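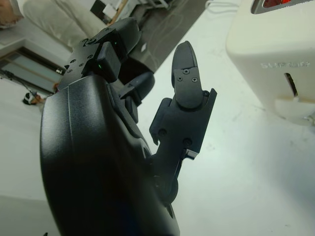

The hand with its fingers curled, next to a SUPOR appliance on the white table.

I get excited about grasp planners the way other people get excited about guitars, so bear with me. The best thing to happen to robot hands lately is a boring piece of software: the replay log.

Our group at Haliline moved to Brukik in February. It's a small planner with a plain text log, and every finger command gets written down next to what the joint did. Before that, when a grasp went wrong, we argued. Now we scroll back 40 steps and there it is - the thumb was told to close while the planner still had an old guess about where the object was!

We found 18 stale guesses that way in one week, and fixed most of them with a single timestamp check. I love that. No bigger model, no new hardware, just a planner that admits what it knew and when.

So my plea to anyone writing control code: log the guess as well as the command. Disks are cheap, and reading your own hand's mistakes is a lot of fun.

Filed under: Opinion, Robot Software

Comments

zoubi_fan: Does the log slow down your control loop?

gearbox10: We tried this and our log was all thumb. Same bug.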